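January 23, 2025
Gray bench, fabric and seat notes

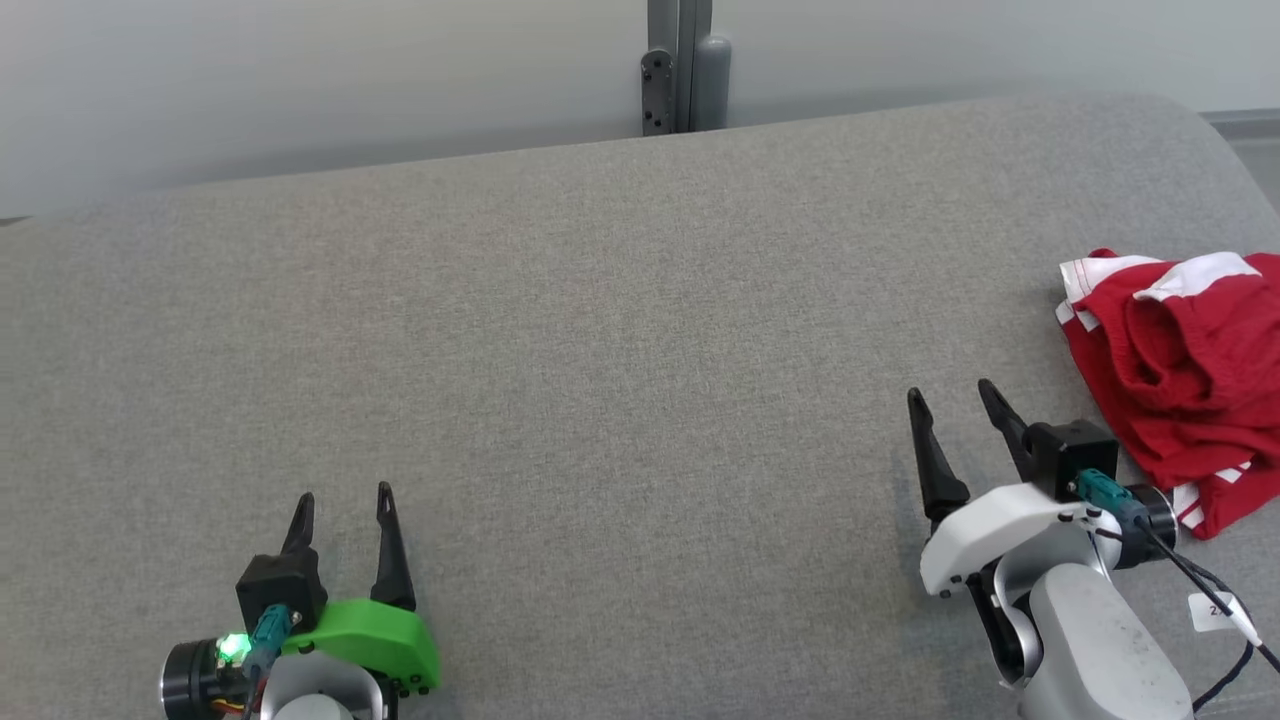
OK, so I spent most of the morning on the seat cover and I want to get this down before I forget it all. Corinne asked whether we should recover the whole thing or just clean it, and I'm leaning toward cleaning (she'll be happy, she hated the last round of stapling). The gray weave is still a nice fabric and it's a good match for that wall, which is so pale that anything darker would look like a hole in the room.

What I tried, on the Matholm offcut first: lukewarm water with a little dish soap, 10 minutes, blot with a white towel. No color came off on the towel. Then the same with the foam cleaner Tobias likes. That one left a stiff ring when it dried, so no foam on the real thing, please! I put the can back on the high shelf.

Brushing: go with the weave, left to right, and slow down at the rounded end where the seat curves up. The fabric is pulled over the curve there and I don't want to rough it up. The soft brush is fine. The stiff one is for the floor mats and I wish it would stay with them.

Lint roller is useless on this stuff, by the way. The vacuum with the flat nozzle on low did way better, and I got a surprising pile out of the crease at the back (mostly thread, plus 2 staples and a pencil stub that I think is Hollis's).

Still open:
Fabric price. Lyle has a quote from Quintanilla from November, but it was for the heavier cloth and I can't find the page. Ask him again.
Foam. It feels okay to sit on, maybe a bit flat toward the middle? Yoshinori thinks it's me. I'd like to press it with the 80 mm disc and write down a real number before we argue any more.
Back edge. I couldn't get the brush down behind the cushion near the post, so that strip needs the long nozzle, and Evdale has ours until they finish their chairs.

Leaving the offcut on the rack to dry overnight. Please don't fold it.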